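In defence of the shiny worktop

7 February 2019

When we changed our kitchen in December, everybody who visited had an opinion about the worktop. Too glossy, they said. You will see every finger. I chose the marble pattern anyway, white with brown and golden veins, and after two months I want to say something in its favour.

My opinion is simple: a surface which shows everything is a good surface. In our old flat in Campos we had a dark speckled top, and I believed for years that I was a clean person. Then we moved it away from the wall and I saw the truth. A glossy white board does not allow such beliefs. The light falls on it and each ring and each crumb is there to be seen.
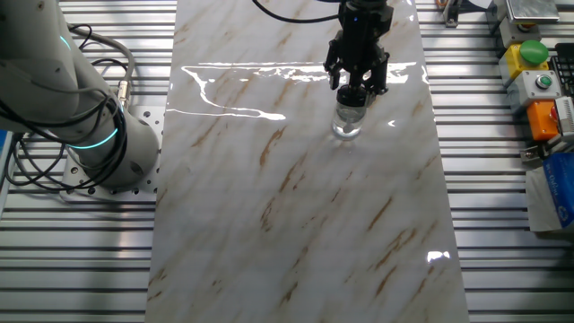

A small glass jar with a black lid, over the marble pattern.

Glass looks especially well on it. The veins come through the jar, and even a little liquid at the bottom looks like something you wanted to keep. I have thrown away fewer jars because of this, my family would say too few.

Of course there are complaints. It is not real stone, and people who paid for real stone like to mention it. I compared two sellers, Wallholm and Lotidar, and the real one would have cost us 1615 more, without the fitting. For that money I can accept a pattern. There is also the glare — in the morning I sometimes change my place at the table to avoid it. 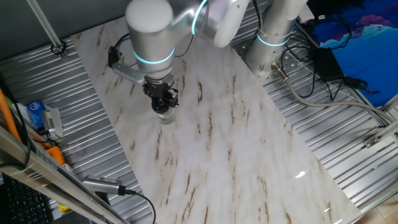 I do not wipe it all day long, as my sister-in-law suspects. I wipe it after supper, with a soft cloth and warm water, and it takes some 6 minutes. The rest of the day it may show what it wants.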